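Chapter 4
An Afternoon at the Open Day

Before we come to joints, motors and the rest of it, I should like you to spend a little while with me at Bevdale, where the Mella workshop opens its doors to the public every October. I have been going for longer than I care to admit, and I still come home with a notebook full of scribbles and a head full of questions! The hall is noisy, the tea is strong, and there is always a crowd at the table where an arm is handling ordinary shop goods - chocolate bars, shortbread, small tubs and the like.

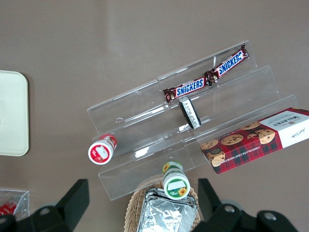
Most visitors arrive expecting speed. They have seen films of car plants, I suppose, and they want to be dazzled, so the slowness of a demonstration can come as a surprise. Do stay and watch, though. A person reaching for a biscuit never thinks about where the edge of the shelf is, or how hard to squeeze, or what lies just behind. A machine must have all of that settled for it one way or another, and the pauses are often where the interesting work is going on. We shall return to clear materials in particular in the second half of this chapter, as they give cameras a good deal of trouble.

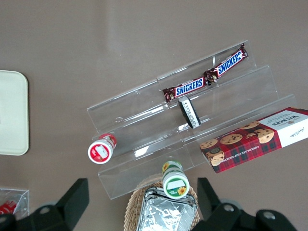

Selvaraj Kodikara told our group that he would sooner show people a careful grasp that takes its time than a quick one he couldn't explain afterwards, and that he hoped we would ask about the failures as well. I have borrowed that attitude for the exercises, where you will be asked to plan a single grasp from start to finish and to write down everything that might go wrong with it.

Related chapters
Chapter 2: What a Gripper Needs to Know
The Fung Exercises, with Notes
Visiting a Workshop: Questions to Take Along
Seeing Through Things: Cameras and Clear Plastic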